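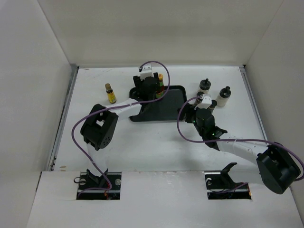

Roksolana Skoryk wrote back the same morning that bottles of different heights should never share one tray, and that our old trays in Bendville had the same trouble.

Ticket 637
Subject: Tall bottle does not stay upright in the dark tray
Opened by: Khrystyna-Mariia Sydorenko
Date: 2019-11-28
Status: open

Problem: When the tray is carried to the shelf, the tall bottle (green and yellow label, orange-yellow cap) leans and then falls on the shorter ones. It happened again yesterday with the new tray from Herley. Nothing was spilled, but one cap got a crack.

What I tried first: I put the tall bottle in the rear corner, so two sides of the tray hold it. This is better, but when I turn with the tray in my hands it still leans to the open side.

Reply from Roksolana: Try to fill the low ones in first and the tall one last. Also check if the tray bottom is flat. Ours was bent in the middle and we did not see it for weeks.

Update, 11:40. I put a ruler across the tray bottom. It is flat. The bottom is very smooth, though, and a bottle slides if I push it with one finger. I washed the tray with dish soap and dried it well – no change.

Update, after lunch. Mared Yorath gave me a piece of rubber shelf liner from the Lemia roll. I cut it a little smaller than the tray bottom. With the liner I carried the tray to the shelf and back 6 times and the tall bottle stood every time. The liner makes a small fold at one end, I must cut it again.

Question to Mared: can we order one more roll? The rest of this one is under 100 cm and I would like to do the other trays too.

Reply from Mared: Yes, but Jaiswal sends only on Mondays. Use what you have for the tray with the tall bottles, the others can wait. Please write on the ticket if the liner gets sticky after washing.

Still to do: second washing of the liner, new cap for the cracked bottle. I leave the ticket open until then.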